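Chapter 3
Choosing and Living With a Gripper Kit

By now you have an arm that moves where you tell it to. You can jog it, you can teach it points, and if you did the exercises in Chapter 2 you can make it draw a fairly respectable circle. What it can't do yet is pick anything up, and that is where the fun starts!

We'll begin with a red cube, as nearly everybody in this field does.

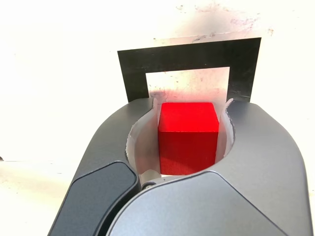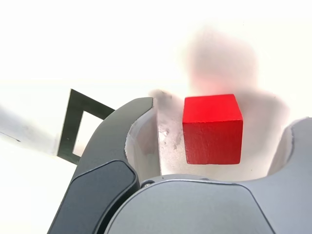 A gripper kit is the whole package you bolt to the end of an arm: the fingers, the housing, the motor, the liners, the cable and the software that ties them together. In this chapter we review two of them, the Fondlow and the Cruzado, and we put both through the same set of tasks, so you can read the results side by side. Before you look at a single number, though, look at the pale surfaces on the insides of the fingers. Those are the parts that meet the cube, and their upper edges are rough and uneven, while the gray shells around them are still smooth. Keep that in mind when you read a catalog page. The shell is what the maker photographs, but the inner faces do the work, and they are what you'll be ordering again in November.

Key terms for this chapter: compliance, contact pad, grip force, stroke, duty cycle, spare set.

3.1 What comes in the box

The Fondlow kit ships with 2 spare sets of liners and a short cable (too short for most desks, so plan on an extension). The Cruzado ships with 3 sets and a longer cable, but you have to supply your own mounting plate. Both kits talk to the Brirnari control program used throughout this book, and both were recognized on the first try, which made us very happy.

3.2 How we tested

Each kit ran the cube task from the course disk: reach, close, lift, carry, set down, open. We logged 3726 cycles in all and wrote down every dropped or crooked pick. The first liner change came at cycle 327, on the Fondlow, much earlier than we had guessed. Swapping the liner was a pleasant surprise - one small screwdriver and a little patience.

We also tried the Meltine service plan, which sends replacement pads by mail and looks over your log files. It's a good fit for a classroom with several arms running. For one arm on one bench, we think a drawer of spares will do you just as well.

Before you read on

Find a block, a pencil and a grape. Pick up each one using only your thumb and first finger, then do it again with a strip of tape over each fingertip. Write down which object changed the most. You'll need your notes for Section 3.3, where we set grip force for the first time.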